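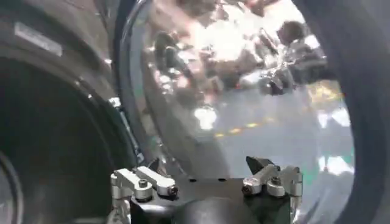
Photo: Hiyori Ebihara

Nagano trip – where we've got to

Quick one this month as I'm typing between shifts. Lots of you asking about the Nagano trip so here is everything I know, in no real order.

Land price is fixed now. £598 a head sharing, seven nights, breakfasts and four of the dinners. Flights not included, you sort your own, see further down. Single supplement is £166. I know. I did argue. Paridier came down from what they first quoted and that's as low as they'll go for that inn, it only has a handful of small rooms and they'd sooner put two in each.

Deposit is £120 and it goes to Paridier direct, NOT to me and not to the Windcombe account. Two people have already paid it into Windcombe by mistake and I've had to send it back. Put your surname and NAGANO in the reference box please. Balance is due eight weeks before we go.

Flights. Please don't book anything until Setsuko has confirmed the meeting time at Nagano station, she's waiting on the inn about the minibus. At the moment it looks like 4pm by the east exit but it has been 3pm and it has been 5pm. If you land in Tokyo that same morning you should be fine for either. If you land after lunch, I'd come a day early and get a night's sleep. There's a train change and you will be tired and cross. I was, last time, and left a perfectly good coat on the platform.

Bags. This is the bit people keep ringing about. You can send your big case on ahead from the airport and it turns up at the inn, usualy next day, sometimes the day after. So pack a small bag with a night's things, and your tablets, and a jumper. Passport stays with you obviously. Hiyori has done it loads of times and has offered to go through the form with anyone who wants. She'll be at the next meeting from 7pm, catch her before the tea comes out. Lockers at the station are the other option, she says take coins, 500 yen ones wont always go in so have some hundreds as well.

Zilness – that's the app Paridier uses for vouchers and the day-by-day plan. You do need it, or else a printed copy from me. If you want paper tell me now and not at the airport. It does work without a signal once you've opened each page once at home. Each page! I only opened the first one last year and spent an evening not knowing where dinner was.

Insurance – yes, everyone, no exceptions, and check it covers snow walking if you're doing the optional day. A couple of the cheaper policies leave it out. Send me the policy number and the emergency phone line, nothing else, I don't need the whole booklet.

Still to come: room list, final word on the monkey park, whether we can get a later breakfast on the last day. Setsuko Hosoda is chasing all three.

Places left, four. One of those might be going to someone's sister. Names to me by the end of February please, after that Paridier let the rooms go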